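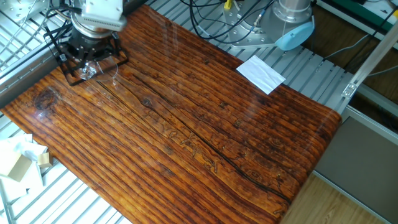
Call for participants: living with a varnished slab table

Fomero is looking for 60 households to take part in a home study of high-gloss wooden tabletops. The study lasts four weeks. You will use your own table in the normal way, with the glasses, mugs and jugs you already have, and keep a short daily record of what was put on it and how it was cleaned. Each household that finishes the study will receive £150.

We make and repair lacquered tables in Clokcombe. Most of our work is on single slabs of strongly figured wood, the kind where knots and long cracks are kept as part of the top. Last year we sent a postal survey to past customers and to the customers of four other workshops, and 3,601 forms came back. They told us a good deal about scratches. They told us very little about marks left by drinking vessels, because we had asked only one question on the subject and had worded it badly. The home study is meant to fill that gap.

What we want to find out

We are interested in ordinary use. Some of the things we will be looking at are:

Whether clear glass and clear plastic leave different marks on the same finish.
How people put a glass down: upright, upside down to drain, or on its side.
Whether cups are dried before they go on the table.
How often a rack, a tray, a mat or a folded napkin is used, and if it stays in one place.
What happens along cracks and around knots, where the varnish may be thicker or thinner than on the rest of the board.
How the table is lit, and if the glare makes marks harder to notice.

You do not need to change any habit for the study. If you never use a coaster, please carry on not using one. If your household eats in another room and the table is only used for homework and post, tell us when you apply. We have room for a few tables of that kind.

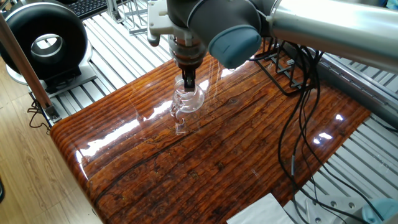
Clear glass mug and varnished slab.

Who can take part

You can apply if all of the following are true:

You are 18 or over and live within an hour's drive of Clokcombe.
You have a solid wooden table with a gloss varnish, lacquer or resin finish. It does not have to be one of ours.
The top is at least as wide as an ordinary dining place setting. Side tables are fine. Trays and chopping boards are not.
The table is indoors and is used on most days.
Everyone over 16 in the household agrees to the study.

Veneered tops can be included if you know what the finish is. Oiled and waxed tables are outside this study. If you are not sure what you have, send us a photograph taken near a window with the light falling across the surface, and Bogumił Piątek will have a look. He has been finishing tables for most of his working life and can usually tell, but he may ask for a second picture of the edge.

Old damage does not rule you out. We would like some tables with rings, cloudy patches or open cracks already in them. We will record these on the first visit so that they are not mixed up with anything new.

What you will be asked to do

First visit. Two of us come to your home and look over the table. We photograph the top in sections, measure it and note every existing mark on a paper plan. Please clear it before we arrive. The visit takes an hour and a half for a large table and less for a small one.

Daily record. You fill in one line each day on a printed sheet: what stood on the table, what was spilled, what you wiped it with. It should take a couple of minutes. If you miss a day, leave it blank and do not try to fill it in from memory.

Household glassware list. In the first week, you write down the cups, glasses, mugs and pitchers that are used at the table, with the material if you know it. Handles and feet matter to us, as a mug with a ground base and a jug with a rounded one touch the wood very differently. Chipped pieces should go on the list too.

Drying test. On one evening each week, you wash three vessels of your choice and leave them on the table overnight. One goes upside down on the bare surface, one upright on the bare surface and one on a rack or cloth. Choose a part of the table you do not mind about. The test is optional, and you will still be paid in full if you leave it out.

Last visit. We come back, photograph the same sections and collect your sheets.
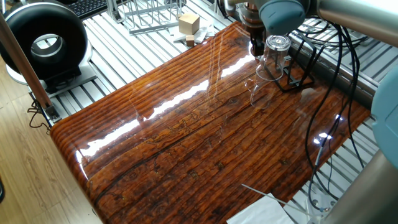 Risk to your table

The drying test can leave a mark. On a sound finish it will normally polish out, and we will do that for you at the last visit if you want it done. If a mark that appears during the study will not polish out, we will refinish the affected area at our workshop and collect and return the table at our expense. This covers the drying test only. It does not cover hot pans, nail varnish remover or pets.

Two of our own finishes, Miranda and Serix, are on a number of tables in the area. If yours has one of them, please say so on the form. You will not be given any preference, and a bad result will be written up in the same way as a good one.

Your information

Your name and address are kept apart from the record sheets, which carry a number only. Our photographs will be of the table. Please move letters, medicines and anything else private before we set up. You can leave the study at any point without giving a reason, and we will pay you for the weeks you have completed.

How to apply

Ask for a form at the workshop counter or write to Stela Mocanu, Home Study, Fomero, Clokcombe. The counter is open until 4 in the afternoon, and until 7 on Thursday. Please tell us:

your name and a daytime telephone number
the size of the table and its finish, if known
how many people use it
whether you can be at home for both visits

Forms are available in large print. If you would find it easier to give your answers by telephone, leave your number with the counter and Cornel Surdu will ring you back.

We will choose households so that there is a spread of table ages and finishes, and will write to everyone who applies, including those we cannot take. 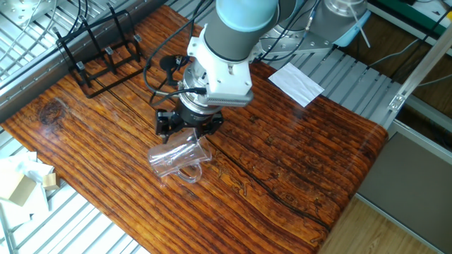 Clokcombe, August

Places are still open for the second group of visits. We have enough dining tables with modern lacquer and would now most like to hear from people with older varnished tops, from households with young children, and from anyone who regularly stands a glass jug or pitcher on the bare wood. Applicants who have already sent in a form do not need to send another. Questions about the visits should go to Rawan Hakim, and questions about payment to Relu Cârstea, both at the workshop address.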